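Pre-run checklist, perception and grasp planning stack - with my comments

Checked by: Shona Dow
Build: Bilari planner, Rutherford branch
Date: 30 August 2023

1. Time sync between camera and gripper log. PASS
Offset stayed under 8 ms for the whole warm-up. I restarted the logger once because I'd typed the wrong session name (my fault, not the software's!).

2. Calibration file loads and matches the tool. PASS
Please look at the hash and don't just trust the green banner. The banner goes green if any file loads at all, and I've been complaining about that for a while now.

3. Gripper width reading at full open and full close. PASS WITH COMMENT
Closed reads 5 mm wide on a soft item, then creeps a bit as the package gives. I'd like the planner to treat that as a hold, and right now it sometimes calls it a slip. Ticket is open with Josefien Groen.

4. Segmentation on patterned cloth. FAIL
Oh boy. Flowery tablecloths still break the mask - little white flowers come back as objects, and anything soft and white gets nibbled at the edges. I ran 200 stored clips through the Baria model and 14 came back with the table split into pieces. Don't sign this one off until the new weights are in.

5. Thin and dark objects. PASS WITH COMMENT
Glasses frames are found but the depth on them is junk. Keep them on the no-go list in the planner config. Same for cables, please.

6. People in the background. PASS
Person filter runs before anything is written to disk. I checked the config and the output folder, because last time only the config was right.

7. Stop command from the Isau console. PASS
Tried it from both laptops. The second one takes a moment longer to answer, so give it a beat before you press again.

8. Disk space and upload queue. NOT CHECKED
Ran out of time, sorry! Josefien, can you do this one before you start?

Soft packages get their own line from the next version of this sheet, under item 3. Write down the closing width and whether the label reader got the print, and leave the slip threshold where it is until October. 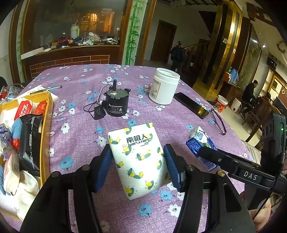 I'll rerun item 4 as soon as the weights land, and I'll put the new clip numbers next to the old ones on the same sheet.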